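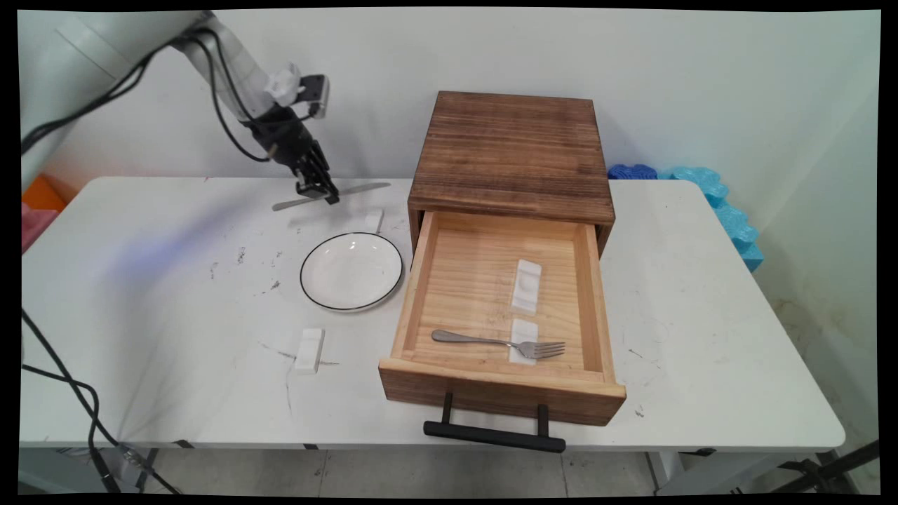

Yeshi Sisay wants it written down before anything else that she never agreed to a ferry, that an overnight ferry to Pravovis was raised in May as one option of several, and that she'd like to know how it got into the heading of the agenda.

14 November 2018
By Ayana Tufa
4 min read

Minutes of the second planning meeting, family and friends trip to Pravovis

Present: Ayana (minutes), Yeshi, Mom, the two cousins, Yeshi's roommate. Dad joined by phone for the hotel item and then lost signal, or said he did.

1. Last meeting's minutes

Accepted, with one change. The May minutes say "everyone is excited." Yeshi asked for "everyone who spoke." Changed.

2. Getting there

The older cousin presented the ferry. According to the booking page it leaves Cemthorpe in the evening and gets in for breakfast, and "most passengers sleep soundly." I asked who had surveyed them. He said it was a quote from the site. The cabin on the site has a window in it, and the cabin in our price range is listed as interior, so I don't see how that can be our cabin.

Flying is $98 each more than the ferry. Mom said that was a lot of money for a few hours. Yeshi said it depends which few hours. The younger cousin gets seasick on the lake at Grandma's and did not want to be the reason we fly, but was asked directly and said she would prefer it.

Vote: four for flying, one for the ferry, one didn't mind. We fly. The older cousin asked that his disappointment be recorded, so it is.

3. Where we stay

Two places left on the list.

The Tostach Guesthouse is in the old part of town. Breakfast included, shared bathrooms, and a host who answers messages with a lot of exclamation points. The listing says "steps from the beach." Yeshi's roommate looked at the map and there is a hill. We could not agree on whether the steps are a figure of speech or the way down.

Sorensen Apartments is newer and farther out, with a kitchen. The listing says it sleeps eight. It sleeps eight if two of the eight are on something called a day lounger. Mom offered to take the lounger and was told no by several people at once.

Dad (phone) asked about parking. We aren't renting a car. He asked again what we would do if we did rent a car, and then the call dropped.

I said I don't trust either set of reviews. The guesthouse has too many that use the word "gem," and the bad ones for the apartments all complain about the same pump noise, which makes me think there is a pump. Decision put off until Yeshi's roommate hears back from a friend who stayed on that street.

4. Money

The shared pot is meant to reach $4,000 before we book. It hasn't. Mom has paid in full. Others know where they stand and I won't list them here, though I was tempted.

The older cousin suggested an app that splits costs. We used one on the last trip and I'm still owed for a taxi. Agreed to keep the spreadsheet.

5. Things to do

The boat tour to the caves costs $70 per person for "up to" three hours. I would like to see the words "at least" somewhere on that page. Yeshi and both cousins want to go anyway. Optional, out of personal funds.

The cooking class got a warmer reception. Mom asked if we'd be taught by a person or handed a sheet. Roommate to email them.

One full day with no plan at all, proposed by Yeshi, passed without argument. I expect it to be full by January.

6. Any other business

Matching T-shirts: no.

The younger cousin asked if she could bring a friend. Depends on item 3, and on the friend paying.

Next meeting to be at Mom's. She says 15 minutes, tops. This one was supposed to be short too.

Comments

keri_on_luggage: Took that ferry two years ago. You made the right call. The breakfast was a roll.

Older Cousin: Still think one person's roll isn't evidence.

Marisol T.: We stayed up the hill in Pravovis and the walk down is lovely. Walk back up, less so. Take the kitchen.

Yeshi: Heading still says ferry on the shared copy. Please fix.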